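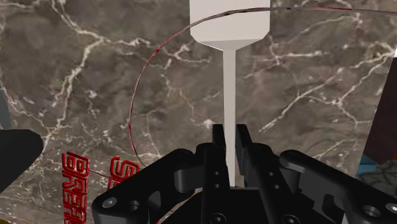
Thursday, notebook for the Simiyu cell (sim side). Finally got a whole morning on the wrist camera alignment and I am really pleased with where it has ended up! Background for Faith, who was on the other job: since we changed the gripper mount, the simulated wrist view and the real one have disagreed about where the jaws close, and every grasp on anything narrow has landed to one side. So I stopped fiddling with big blocks and went for a part that shows the error straight away. The white bottle-shaped piece with the long slender neck is perfect for it. With the neck between the two black fingers there is only a narrow gap to play with, so a bad offset has nowhere to hide, and its left face is lit brighter than its right, which gives the edge finder a nice clean line to work from. Against the dark marble it stands out a treat.

What I changed, in order:

Mount offset in the gripper file. It was still the value for the old bracket. The new one sits 4 mm further out, and I had typed that into the real cell's settings back in December and never into the model. My fault entirely. Put it in, reloaded, and most of the sideways error went in one go.

Camera tilt. Ran the fit from Zernever on 53 saved poses. Upendo's advice was to throw out any pose where the forearm is nearly straight, and she is right, the fit settles much faster without them. The remaining error is now small enough that I can't see it by eye when I flick between the two views.

Finger collision shapes. Still the crude boxes. I want to swap in proper ones with the stepped outer edge on the right finger, as that step is what catches on neighbouring parts when we reach into a crowded area. Not done yet. The mesh is in the shared folder under "fingers_new", please don't use the one called "fingers_final", it has the wrong origin.

Textures. Left the marble on for all of this. The veins are a proper nuisance for the edge finder (lots of thin bright lines just where the fingertips are), but if the alignment check passes over marble it will pass over the plain grey bench in Sakthorpe, and I'd sooner find out now. The threshold needed to come up to 100 to stop it picking veins. At the old setting it kept choosing one of them as the side of the neck, very confidently too!

Then set off a long run over lunch, 2000 grasps with the lighting shuffled each time. Came back at ten past two and it had stopped early with a full disk, so the count is no good and I'm not writing it down. Old logs cleared, run restarted. Upendo has said she'll look in on it before she goes home.

On the real machine: went round the gripper screws with the small driver while I was waiting. One on the left arm took a bit of a turn, the rest were fine. Paint mark added to all of them so we can tell at a glance next time. The Namomex cable clip on the wrist is getting tired and wants replacing, there is a bag of them in the second drawer.

Still to do
Collision shapes, as above.
Copy the new offset into the backup config as well as the live one.
Ask Faith whether she wants the tilt fit run again after the wrist comes off for greasing. I think yes.
Try the same check with the part turned the other way up, wide end in the jaws.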